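Ticket 2967
Subject: Shared printer drops off the network overnight
Site: Rotstead, first floor
Reported by: Erasto Mfaume
Opened: 28 Dec 2021
Priority: Normal
Status: Closed

Reported fault
The Skotus printer by the stairs shows as offline first thing each morning. Jobs sent from any laptop sit in the queue with "Waiting for device". Switching the printer off and on at the wall brings it back until the next day.

Log

1. Checked the printer's own panel while it was showing offline. The panel said Ready, with no paper or toner warnings. The network page gave an address ending in 40. The laptops were still sending to an address ending in 31.

2. Looked at the router. The printer had never been given a fixed address, so it was picking up a new one when its lease ran out. The reservation made in July was for the old printer and was still in the list. Removed it.

3. Added a reservation for the new printer. Restarted it and printed a test page from Erasto's laptop. Fine.

4. Erasto reported the next morning that it was offline again. Address had not changed this time — so a second fault. Found the sleep timer set to 300 minutes with "Network off in deep sleep" ticked. Unticked it and left the timer alone.

5. Print queue on the Trimness accounts laptop was stuck on job 1039, a long PDF from Nzioka. Stopped the spooler, cleared the folder, started it again. Job resent and printed.

6. Removed the duplicate printer entry ("Skotus copy 1") from the laptops. Two people had been printing to it, which is why they still saw errors after step 3.

7. Left overnight with no restart. Printer was online at 8.15 and the first job went through without anyone touching it.

Still to do
Firmware is one version behind. Update when the office is quiet — it takes the printer out of use for a while.

Attachments (2)

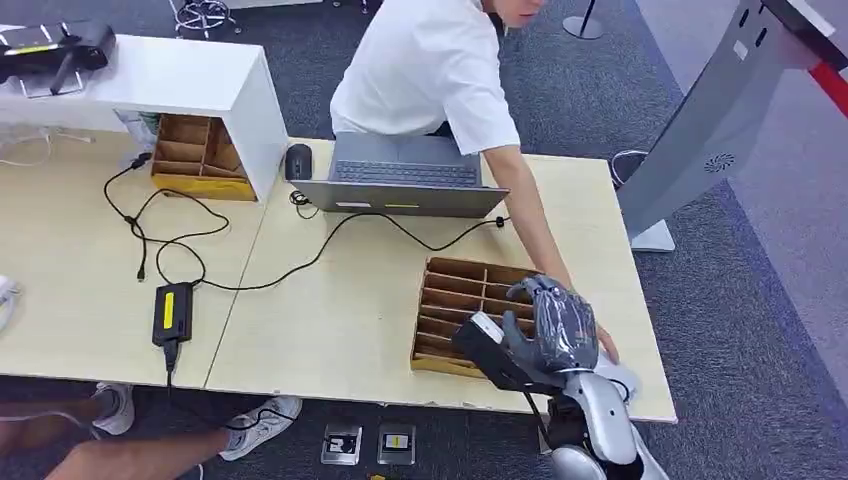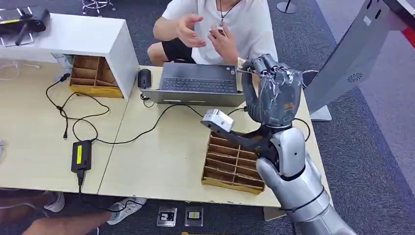
Both: open laptop on the worktable, Rotstead.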